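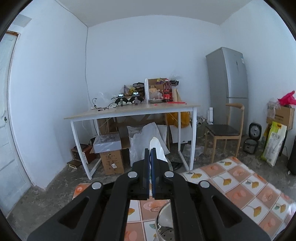
Silach tablecloth, Ginkgo Check, orange-pink and white. Ratano desk at rear.

Print this page | E-mail this page

SILACH TABLECLOTH, GINKGO CHECK
Supplied by Fetine. Item 171.

Overview

Silach is a line of printed tablecloths for everyday use on kitchen and workroom tables. Ginkgo Check has a ground of orange-pink and white squares with three overprinted motifs: yellow ginkgo leaves, small green leaves and pale orange rounds. The leaves lie across the check and do not follow the lines of the squares. The pattern has no top or bottom, and the cloth may be laid with either short edge toward the window.

Size and fit

The cloth is 171 cm on the long side and is sold in one size. To check the fit, measure the tabletop along its length and width, then add the drop you want on each side. A drop of up to 30 cm clears the seat of most dining chairs. On a table in regular use for food preparation, a shorter drop is easier to live with.

Length tolerance is 3 cm, before first wash. Cloths within tolerance are not accepted as faulty.

On a rectangular table, start at a corner. Bring the corner of the cloth down over the corner of the table, line up one row of squares with the long edge, and smooth toward the far end. The check shows an uneven lay immediately – if the row runs off the table edge before the far corner, lift the cloth and start again. Do not pull one corner to correct it.

Care

Machine wash at 30 °C, gentle cycle, pattern side in. Wash alone the first time. No bleach. Line dry in the shade. Press on low heat from the back.

Lift crumbs and dry spills before wiping. For red juice, sauce or syrup, blot first with a white cloth and cold water, working from the outside of the mark inward. Orange-pink squares hide a faint stain better than white ones, so inspect the white squares before the cloth goes into storage.

Roll for storage. Folding on the same lines produces a crease that shows most on the white squares and is slow to press out.

Use with hot cookware

The cloth is not a heat barrier. Stainless-steel pots, steamers and steamer inserts should stand on a trivet until they have cooled. This applies equally to perforated pieces, which also drip: empty them over the sink and dry the base before setting them down. Bowls at serving temperature may be placed directly on the cloth.

Companion furniture: Ratano desk

The Ratano is a rectangular desk with a light wood-grain top and a white metal frame. Fetine lists it as a side surface for rooms where the main table is kept for meals or prep. It takes the things that otherwise collect on the tablecloth: cables, packaged snacks, bottles, a plate, an open carton.

Placement notes:

Stand the desk with its long side to the wall. Cartons go at the back, against the wall, with the opening up.

Bring cables in at one end of the top and keep the rest of the surface clear of them. Loose loops on the top should be gathered before bottles or plates are set nearby.

Tall bottles and upright rolls should stand back from the front edge. Wipe under bottles of dark liquid weekly. A ring left on a light top is more visible than on a dark one.

Leave enough floor between desk and table for a chair to be drawn out fully from either.

The desk is ordered separately. Assembly instructions are in the carton, and the frame bolts should be retightened after the first month.

Ordering

Tablecloths ship folded in a flat sleeve. Desks ship from the Spahić warehouse on their own schedule – a combined order will arrive as two deliveries. Dispatch takes 3 working days for cloths. Desk dates are confirmed by e-mail. The warehouse is closed for stocktaking in July.

Unwashed cloths may be returned within nine days of delivery. Fabric by the length is not offered in this pattern.

Reader comments (4)

Bought this to replace a plain white one. Colors are close to what's shown, maybe a bit more pink than orange in our kitchen. The first wash went fine.

Is there a round version? We have a round table and I would rather not cut and hem this one.

Reply from Fetine: Rectangular only at present.

Fold creases took two pressings to get out. Please ship these rolled! Otherwise happy with it, the green leaves are a nice touch.

We use cookies to remember your basket and your print settings. By continuing to use this site you accept them. Cookie settings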